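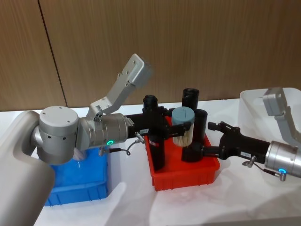 I finally did something about the trash bag situation under my sink, and I'm a little embarrassed at how long I put it off. For years I kept the rolls in the flimsy cardboard boxes they came in. The boxes get damp and the flaps tear, and then one roll gets loose and unwinds itself behind the drain pipe (why is it always the big ones?).

So now I stand them up in a bin. That's pretty much the whole tip! Take each roll out of its packaging, set it on end, and put them side by side in a small plastic bin with straight sides. Mine cost almost 5 dollars at the Prutalstead housewares store, and I bought it in red so I could spot it in the dark back there. Leave the paper band on until you're ready to use a roll. Without it the outside layers start to slide, and by November you've got a black plastic nest.

Once a roll is open I give it a little more elbow room -- it fluffs up as you pull bags off, and if you jam it in tight you'll drag its neighbors out every time you tear one.

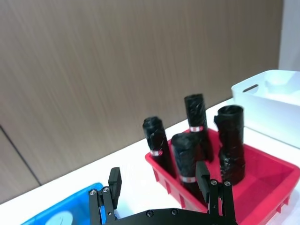
Ruxandra Văduva

A few other things I've picked up along the way:

If your bin has slots in the sides, great, you can see what's in there without hauling it out. Solid bins work fine too, just put a strip of masking tape on the front and write the bag size on it.

Use a different color for each kind of stuff. Red is bags at my house, blue is sponges and rags, and the white one is for things I only need now and then, like the spare spray nozzles. My husband puts things back in the right place now, which I did not see coming.

A round scrub brush can live in with the bags, but let it dry first. Overnight on the dish rack is plenty.

Before you put anything back under there, wipe down the cabinet floor and lay a sheet of shelf liner. I cut mine 2 inches too short and it still does the job.

And check what you have before you buy more! I found a full roll of 50 way in the back, still banded, and I'd just come home from the store with another one. Next up is the drawer with the foil and the plastic wrap, and I'm open to ideas on that one.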